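# Moinho manual Rana 400

O Rana 400 é um moinho de café manual com mós cónicas de aço, fabricado pela Sterklow e distribuído em Portugal pela Drovstead. Serve para quem mói uma ou duas doses de cada vez e quer uma moagem regular sem ocupar uma tomada na cozinha.

O corpo desmonta-se à mão, sem ferramentas. A manivela é dobrável e cabe na bolsa de transporte. O ajuste faz-se no anel inferior, por cliques - no sentido dos ponteiros do relógio fica mais fino.

## Características

- Capacidade: 70 g de grão
- Peso: 400 g
- Ajuste: mais de 12 posições
- Mós: aço, cónicas
- Incluído: bolsa, escova e chave de calibração

## Regulação

Para café de filtro, comece na posição 9 e corrija a partir daí. Se a bebida sair amarga, abra um clique. Se sair aguada ou ácida, feche um clique. A prensa francesa pede duas ou três posições acima. Para expresso o moinho funciona, mas é preciso mais tempo e alguma força no braço. Para esse uso recomendamos o modelo Flutonari, com manivela comprida. 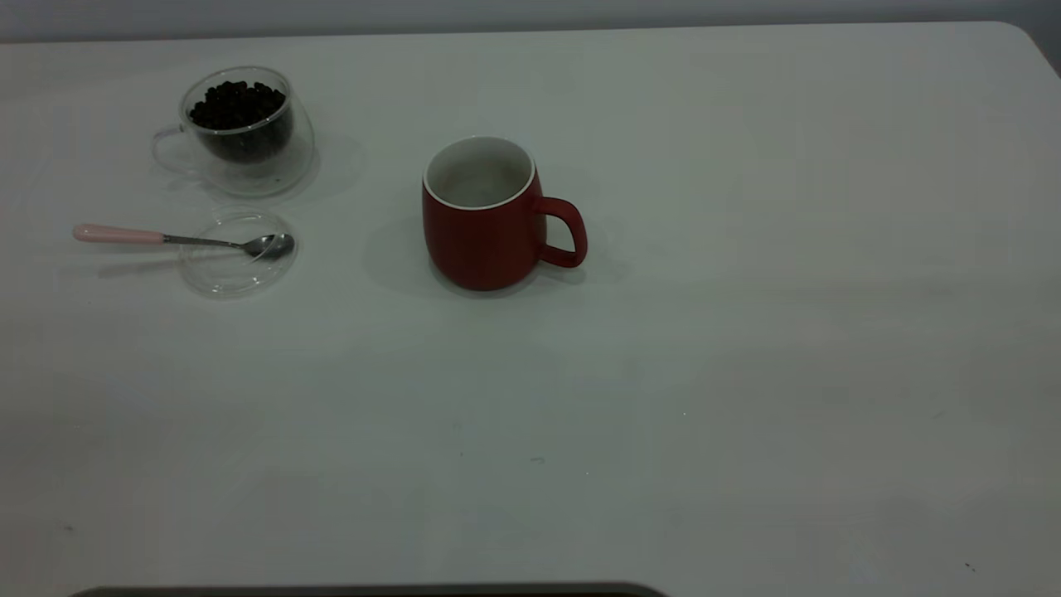
A dose deve ser separada antes de abrir o moinho, de preferência com balança. Qualquer recipiente estável serve para a pesagem, desde que se desconte a tara. Uma chávena de vidro de parede dupla com asa, cheia de grão torrado escuro até um pouco acima do meio, deixa ver a quantidade de lado e pega-se bem na hora de despejar. Não encha a câmara do moinho até ao bordo, que a tampa pode não encaixar.

## Limpeza

Escove as mós depois de cada utilização. Uma vez por mês, desmonte o conjunto e passe um pano seco. Não lave as mós com água nem as ponha na máquina.

## Envio e garantia

Encomendas feitas até terça-feira seguem na mesma semana. As mós de substituição vendem-se em separado - indique a cor do anel ao encomendar.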